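Can a machine clear my kitchen table yet??
Last updated: August
Print | E-mail this page

tablemess
Have 2,000 saved up. Want something that picks up bottles, caps, tissues etc after the kids. Saw the Munro arm for 700, any good? Or wait?

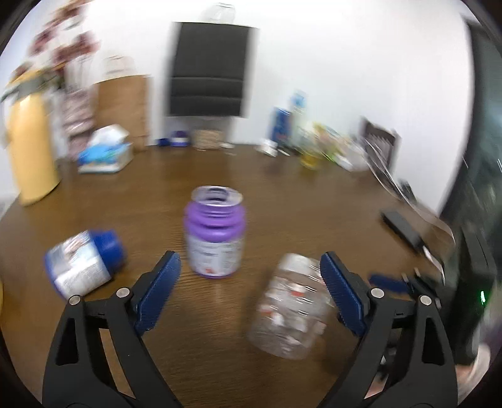
Stistik_owner
Wait. Mine does fine with boxes, same spot every time. Anything lying on its side is a diffrent story, and see-through plastic like that clear bottle is the worst, brown table shows right thru it. Tried 7 grip settings. Gave up.

gearhead298
Depends. Upright jar with a lid, sure. Loose cables no, keep them off. 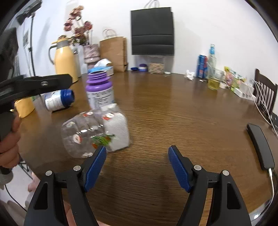 Also check reach before you buy, the cheap arms barely get past the middle. Cirnau has a longer one but teh software is a pain. We run one at the shop sorting parts, still needs a person next to it.

7 comments | Shared 298 times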